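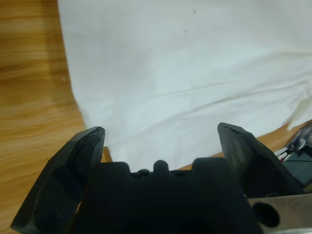
Which budget should replacement fingertips come from? Consumables, with a second set ordered alongside each gripper.

**Pre-purchase inspection, cloth handling cell, Wandomside**
Inspector: Nilton Lozano

- [x] Fingertips: scuffed, crease line across the top of one tip. Budget 2 pairs.
- [x] Mounting plate: no action.
- [ ] Wrist wiring: sleeving not priced. Plireteck to quote per metre.
- [ ] Spare gripper: 50% deposit, payable in February. Aníbal Palomino to approve.
- [ ] Table covering: deferred. Limit 200 if reopened.

Comment: fingertip order to go out before the spare gripper is approved.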